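Ponislow
Vacancies

Technician for robot cell upkeep (part time, 20 hours per week)

Our group in the Greenwood building is looking for one person to take care of a single robot arm with a parallel gripper and the tables that belong to it. The arm works most days on small pick and place tasks, and it needs somebody who knows it well. The position starts in May.

What you will do

Each morning at 8:30 you bring the arm to its home pose and check that the gripper opens and closes fully. You look at the finger tips for wear and change them when they are worn. You follow the cable along the wrist by hand and make sure that it has enough slack for every joint – a cable that pulls has already cost us one connector.

After each tip change you measure the tool center point again and write the new values in the log. The gripper command goes from 0 to 255, and you will check both ends of this range with the gauge. The log has now 3,598 entries and we want that it stays readable.

You also set the table for the first trial of the day. Usually it is one bowl and one object, with the arm waiting above with open fingers.

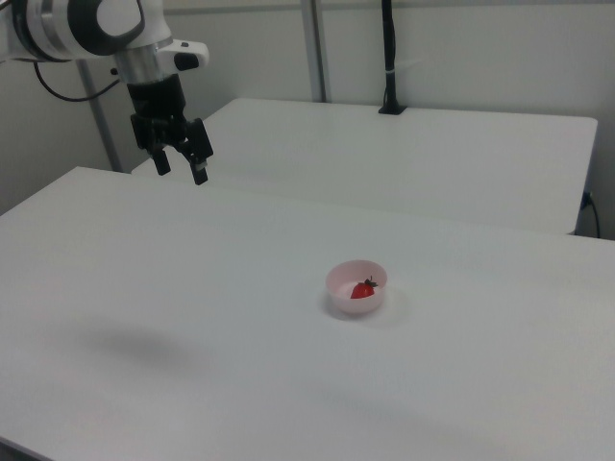

What we ask from you

Some practice with mechanical or electrical repair, from work or from school. Experience with robots is welcome but we can teach it. You should be able to lift up to 10 kg, because the arm must sometimes come off its mount. Patience with small screws is a plus.

What we offer

A contract for one year, with possible extension. Kieran Clegg has looked after the cell until now and will work beside you in the first weeks.

How to apply

Please send a short letter and your CV to Unathi Lekota, Ponislow, Greenwood building. Tell us in the letter about one machine that you have repaired, and what was wrong with it. Questions about the technical side can go to Kieran Clegg.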